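Software Working Group, Wasness Project
Minutes of the November meeting

Start 2:00 p.m., Solska site, upstairs room. Two members joined by phone. Minutes of the October meeting were accepted with one correction: the planner branch was merged before the demo, and the earlier minutes had it after.

1. Planner

The new collision checker is in the main branch. Planning for both arms together now takes 70 ms in the median case, down from 101 ms. The slow cases are still slow. Most of them come from the wrist joint limits, where the planner tries the same few postures over and over before giving up. It was agreed to cache failed postures for the length of one task and clear them on reset. Nobody wanted a permanent cache.

The Carvalho side asked whether the two arms could be planned one after the other to save time. This was tried in the spring and the second arm was often left with no path. No change.

2. Logging

Log files are too large to copy over the site network during the day. Joint states will be written at the full rate, and hand currents at half rate unless a debug flag is set. The flag must show in the file header. Several old logs cannot be replayed for lack of a version field, and those will be moved to the archive disk and left alone.

The time offset between the camera stream and the joint stream is now measured at startup. It was fixed in the config file before and had drifted.

3. Perception, peg board task

Pose estimates for the blue parts were reviewed. Detection of the board itself is steady, including when it is turned on the table. The estimator still loses parts that are close to a hand. With the right hand palm-down over the board and a small blue piece partly tucked under its fingers, a single view from the head gives very little to fit against. The group agreed to keep the last good pose for a part once a hand comes near it, and to mark that pose as held in the output so the planner can widen its margin.

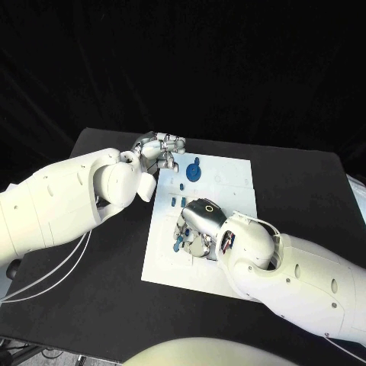

Segmentation by color will stay for now. A learned model from the Cletier branch was compared with it on 26 recorded runs and did better on partly hidden parts, but it sometimes merged neighbors into one. The two upright pegs standing side by side above the right hand are the kind of layout to add to the test set, along with the round gear-like part near the left fingertips. Labels for the new set should list each peg separately even when the masks touch.

4. Tooling

The build fails on a clean machine if the message package is not compiled first. A fix is in review. The simulator version stays where it is until the planner cache is done.

Actions
Planner: failed posture cache, with a test for reset.
Perception: held pose flag, extended test set.
Tooling: merge the build fix, update the setup page.

Any other business: the room is booked by another group next month from 3:00 p.m., so the next meeting will start at 1:00 p.m.

Meeting closed 3:25 p.m.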